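# Countertop Corner: Toaster Oven, Mugs and Tray

The kitchen things on the brown mat, with corn on the plate.
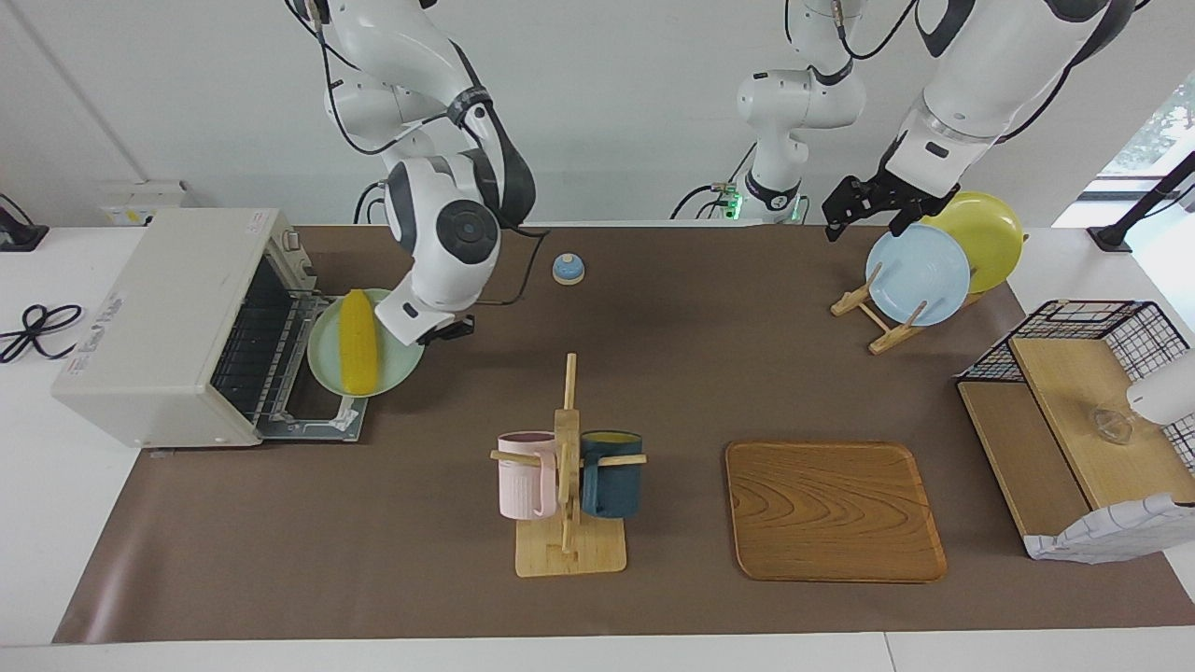

*Toaster oven with the door down, corn on the mint plate, mug tree in front, tray to the right.*

This page goes with the small-kitchen list that Yolanda Tran and I keep for people moving into the Prekau apartments. The units come with a sink, two burners and very little counter. We got tired of answering the same emails, so the notes are written out by item. If you only want the list of what to buy first, it's the oven, the plates and the mugs, in that order.

**Toaster oven**
Cream, with the knobs on the right side. The door folds down and the rack slides out toward you. Pull the rack partway before you put anything on it, and use a mitt. Leave space in front for the door, or you will end up turning the whole oven every time you cook. Crumbs go in the trash, not the sink.

**Corn**
One yellow ear. For corn in a toaster oven, wrap it in foil with a little butter and give it 25 minutes at 400. Turn it once. Trí Hoàng does his in the husk and says it's better. I have tried it and it takes longer.

**Mint plate**
A pale green one. Check the size before you buy a set of plates, as the cabinets at Prekau are shallow and a wide dinner plate keeps the door from closing. Jadell has plain ones that fit. Civivard's are a little too wide, though the bowls are fine.

**Service bell**
Small, round and blue, with a silver button on top. Lụa Hầu wanted a bell on the list for Saturday breakfast, when there are 6 of us and the eggs come out one plate at a time. Ring it once. The kids have been told.

**Mug tree**
Light wood, with a square base, a post and pegs. A tree takes up less room than a shelf and you can move it when you need the counter. Hang mugs on opposite sides so it doesn't lean. If a peg works loose, a drop of wood glue overnight will hold it.

**Pink mug**
On the left peg. Pale colors show tea stains sooner than dark ones. Baking soda on a wet sponge takes care of most of it.

**Teal mug**
On the right peg, a dark teal with a lighter edge at the rim. Check that the handle is wide enough to go over the peg before you buy. Chiến Lại bought four mugs at Đào in December and had to take two of them back.

**Serving tray**
Wood, with rounded corners, raised edges and a swirling grain in orange and brown. Wash a wooden tray by hand and dry it standing up. Mineral oil every couple of months is enough. Don't soak it.

**Dark mat**
Brown, and wide enough to go under nearly everything listed here. A mat keeps plates from sliding and saves the tabletop from scratches. Lift it once a week and wipe underneath. Check that yours is rated for heat before you set an oven on it.

**Power cord**
The black cord on the white tabletop at the far left is coiled in loose loops. Keep yours loose too, and don't wind a cord tightly around an oven. The outlets at Prekau are at the back of the counter, so you won't need an extension.

Tươi Chu is writing the next page, on pots and pans. Send her anything you'd like included. We still need a good answer on where to keep lids.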